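Section 4. Two-Hand Tasks: Setup, First Run and Acceptance Check

Read this section before you sign the delivery form. It was written by the integration desk at Lamont, which resells and installs the Husell two-arm unit with Zillov hands. The maker's own quick start sheet is in the crate and covers the same ground in one page. We find that page optimistic, and where it disagrees with this section, follow this one.

4.1 What the two-hand package is supposed to do

The package adds a set of stored tasks in which both hands work on one object: holding a cord, pulling it straight, folding a small cloth, passing an item from left to right. The sales brochure calls these "everyday skills." Treat them as starting points. Each one was tuned on somebody else's table, under somebody else's lights, and you should assume it needs tuning again on yours.

The brochure also says the unit is ready to work within an hour of unpacking. Our installers have not seen that. Set aside a full day, and do not invite your management to watch.

4.2 Before you start

1. Complete Section 3 (arm homing and emergency stop test). If the stop test failed or was skipped, do not go on.

2. Check that both forearm cables have slack through the full reach. Move each arm slowly by hand with the power off. A cable that pulls tight at full reach will work loose sooner or later, and the warranty on cables is short.

3. Clear the floor on both sides of the table. The elbows swing wider than the drawing on the quick start sheet suggests.

4. Put a cloth or mat on the table and fasten it at the corners. Bare glossy tops confuse the depth reading.

5. Load the task list from the Flundar console. The version number must match the one on your delivery form. If it does not, call us before updating anything.

Note: A printed grid on the tablecloth is helpful to the person watching, who can judge how far a hand has drifted. The software does not use the grid. One earlier edition of the brochure hinted that it did.

Caution: Keep your own hands out of the work area whenever the console shows ARMED. The fingers are slower than the arms, and people get used to the fingers.

4.3 Choosing a test object

The maker supplies a smooth nylon cord for the first run. It is stiff, evenly colored and easy to grip, so a good result with it says little about the rope, cable or strap you bought the unit to handle. Use the supplied cord once to confirm that the arms move as they should, then put it away.

For the real check, pick something closer to your work. We use thin braided rope with a loose knot in it. A knot changes where the rope hangs and gives the vision system something to get wrong. 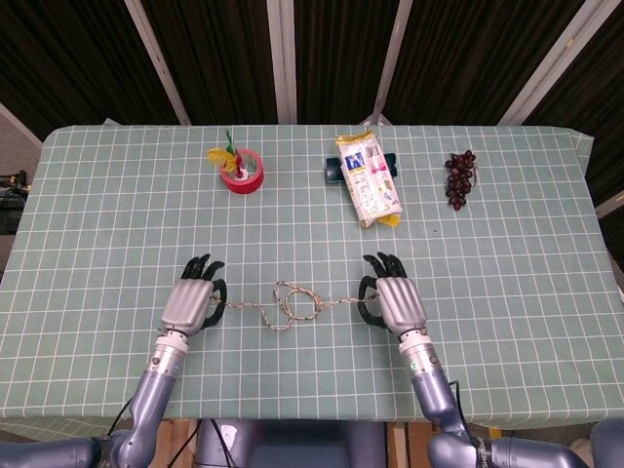

Leave a few unrelated things on the table as well. Demonstrations are nearly always given on a bare surface, and the stored tasks behave better there. Groceries, tape, a bag of snacks, whatever your staff would leave lying around will do. Place them toward the far side, outside the path of both arms, for the first trials. Move them closer only after the unit has passed with them at a distance.

Caution: Do not use glass, blades, open liquids or anything under tension as clutter.

4.4 First run

1. Set the speed limit to 16 percent. The console will suggest 40. Ignore the suggestion until you have finished 4.5.

2. Set grip force to LOW for both hands. The left and right settings are separate, and changing one does not change the other, whatever the slider looks like.

3. Lay the rope across the table with the ends pointing left and right.

4. Select HOLD BOTH ENDS and press Preview. The console draws the planned path of each hand. Look for a path that crosses the center line. If you see one, cancel and lay the rope out again.

5. Stand where you can reach the stop button, then press Start.

6. When the console reports GRIP OK, check by eye. The report is based on finger position and motor load. It can be wrong in both directions, and a finger closed on itself can produce the same message.

7. Select SLOW DRAW. The hands should move apart evenly. Press stop if one hand moves and the other does not, if the rope slides through the fingers, or if either wrist begins to tilt.

8. Select RELEASE and wait for the arms to return to rest before touching the rope.

Note: SLOW DRAW does not untie knots. It pulls. With a loose overhand loop it will usually make a tighter one. Untying is listed in the brochure under "advanced handling," sold separately, and we have not been given a copy that we would be willing to install.

4.5 Acceptance check

Run the rope task 100 times over two working days, with at least two different people laying out the rope. Write down every result, including the ones where you had to help. A run in which someone nudges the rope, moves an object or presses Retry counts as a failure. The maker counts a retry as a success, and much of the gap between their figures and yours will come from that one rule.

1. Use the log sheet at the back of this manual. The console log leaves out canceled runs.

2. Change the lighting at least once. Open or close a curtain, or turn off a row of lamps.

3. Restart the unit between the first and second day. Some units lose their hand calibration on restart and give no warning.

4. Keep the room's normal traffic. Do not send people away for the test.

If the failures come in bunches, look at the time of day and the lighting before you blame the hands. If they are scattered, check finger calibration first, then the wrist screws.

We do not set a pass mark for you. Decide what failure rate your work can live with, and write it down before the first run. Customers who choose the number afterward tend to choose whatever they got.

4.6 Common messages

E29, hand mismatch. The two hands disagree about the length of the object. Usually the rope has sagged out of view or is folded under itself. Lay it out again. If the message returns three times in a row, recalibrate.

GRIP UNSURE. The more trustworthy of the two grip messages. Stop and look.

SCENE CHANGED. Something moved on the table after Preview. Run Preview again. There is an option to silence this message, and it should stay off.

No message, arms idle. Check the stop button, then the cable at the base of each forearm. If both are fine, restart the console before you restart the arms.

4.7 Before you pay for the add-ons

The monthly skills plan can be canceled only in January, and the trial period turns into a paid plan without a reminder. We suggest leaving it alone until the acceptance check is finished. New skills arrive as updates to the task list, and an update can change the behavior of tasks you have already tested. After any update, repeat 4.4 in full and as much of 4.5 as you can stand.

Keep the completed log sheets with the delivery form. You will need both for a warranty claim on the hands, and the claims desk will ask for the originals.

Continue to Section 5, Cleaning and Finger Pad Replacement.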